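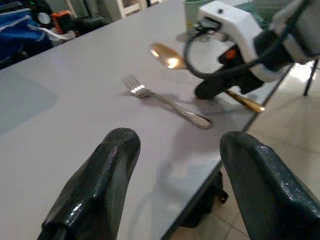
Two pieces of cutlery on a light gray table. Would you eat with one that had been on the floor?

Is the Five-Second Rule Real?
By Leanne Bramwell

Somebody drops a cracker. Somebody else yells "Five-second rule!" and the cracker gets picked up and eaten. You have probably seen this happen at school, at home, or at a birthday party. Maybe you were the one yelling.

The rule says that if food is on the floor for less than five seconds, it is still safe. Lots of people believe it. Plenty of grown-ups believe it too, at least when it's the last cookie. But lots of people believing a thing doesn't make it true, so let's poke at this one a little.

Who made it up?

Good question. You may hear that a famous emperor started it hundreds of years ago, or that a TV chef did. Be careful with stories like these. They get passed along because they are fun to tell, and each person who tells them changes them a bit. I can't point you to one person who started the rule, and I would be suspicious of anyone who says they can.

Here is another thing that should make you suspicious. The number keeps changing. Some kids say three seconds. Some say ten. In my house growing up it was however long it took my brother to get across the kitchen. If it were a real rule about germs, why would it be different at your cousin's house?

What are we worried about?

Bacteria are living things so small you need a microscope to see them. Most of them won't hurt you. Your skin and your belly are full of them right now, and some even help you digest your lunch. A few kinds can make you very sick to your stomach, though. Salmonella is one you may have heard of.

Bacteria on a floor don't have watches. They don't sit there counting to five and then jump. They don't jump at all. When a wet piece of food lands on them, they stick to it, the way sand sticks to your feet when you get out of the ocean. How long does it take sand to stick to a wet foot?

What happened when people tested it

Scientists have dropped food on purpose. They put bacteria on things like tile, wood, steel and carpet, dropped food on top, waited different amounts of time, and then checked how many bacteria had moved over.

Some bacteria moved in less than one second. So the main idea of the rule, that you get a few free seconds, is wrong.

But the rule isn't completely silly, and it's only fair to say so. Food that stayed down longer usually picked up more bacteria. Time does matter some. It just isn't the thing that matters most.

What matters more is how wet the food is. Watermelon picked up a lot. Dry candy picked up much less. The kind of floor matters too, and one result surprised people: carpet passed along fewer bacteria than tile or steel did. Carpet is bumpy, so less of it touches the food. (You would still get fuzz on your watermelon.)

And the biggest thing is what was on the floor to begin with. If there is nothing harmful down there, nothing harmful gets on your cracker. The trouble is that you can't tell by looking. A shiny floor can have germs on it, and a dusty one might not have any that would bother you.

"But I did it and I was fine!"

People say this a lot. It may be true, but it doesn't prove much. Suppose you cross the street 13 times without looking and no car comes. Does that mean looking is a waste of time? You got lucky, or it was a quiet street. One person being fine tells you what happened to one person.

When someone tells you a rule like this, try asking: How do they know? Did anybody test it? What would we see if it were wrong? You can be polite about it — you don't have to argue at the birthday party.

What about forks and spoons?

Good news here. A fork can be washed and a slice of watermelon mostly can't, or not well. If your fork hits the floor, wash it with soap and warm water or get another one. Wiping it on your shirt doesn't count. Your shirt has been places.

Try it yourself

You can't see bacteria, but you can use glitter. Ask first, since glitter gets everywhere.

Sprinkle a little on a baking tray. Press a dry cracker on it for 2 seconds and look at the bottom. Do the same with a slice of apple. Then try new pieces for 35 seconds. Write down what you see, even if it isn't what you expected.

Glitter isn't alive and doesn't act just like bacteria, so don't say you proved anything about germs. And please don't eat the apple.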